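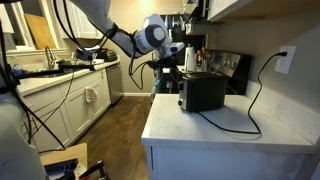
Photo: Sumeya Teshome / Bikholm kitchen set, shared under the same terms as the data

Bikholm Kitchen Demos

Hello and welcome! This is the data card for Bikholm, a set of 1,087 demonstrations of small kitchen jobs, each one driven from start to finish by a person at the controls. We recorded it in a real galley kitchen in Eltthorpe, with the sink, the range and the toaster where the household keeps them. Kitchens are hard on robots and we love them for it.

What's in it

1,087 demos, split into 9 tasks. Among them are pushing down a toaster lever, moving the kettle, hanging a dish towel on a cabinet door, standing a cutting board upright and putting a utensil back in its holder. Each demo folder has the video, the joint positions, the gripper opening and a one-line instruction in plain English ("put the towel back on the door").

142 of the demos are marked "fumble". The operator dropped something, missed a grasp or bumped the counter, then recovered and finished the job. Please don't throw these out! They turned out to be our favorite part of the set, and Fuad Belay's notes on them are in fumbles.txt.

How we recorded

The operator stands outside the galley holding a hand controller, and the arm copies the hand's motion at a reduced scale. Squeezing the trigger closes the gripper. Letting go of the side button freezes the arm, so you can shift your feet or rest your wrist and pick up again from the same spot (you will want this by the tenth towel).

Kedir Woldemariam and Iveta Procházka drove most of the demos. Iveta is left-handed, and her approach angles at the sink are quite different from Kedir's. The operator field tells you who was driving.

Getting started

Unpack the archive, open index.csv and pick a task. The Brosar viewer plays video and joint traces side by side, and it's a great way to spend your first hour with the data. If you only want a quick test, use the "starter" list.

Known problems

Light from the window over the sink changes a lot through the day. Morning demos are brighter.
The toaster was never switched on. Only the lever motion is recorded.
Gripper readings in the earliest towel demos lag the video slightly. The fix is planned for October.

Questions, corrections and new task ideas go to Eyerusalem Beyene, who looks after the release. If you train something on this, send us a clip. We'd love to see it!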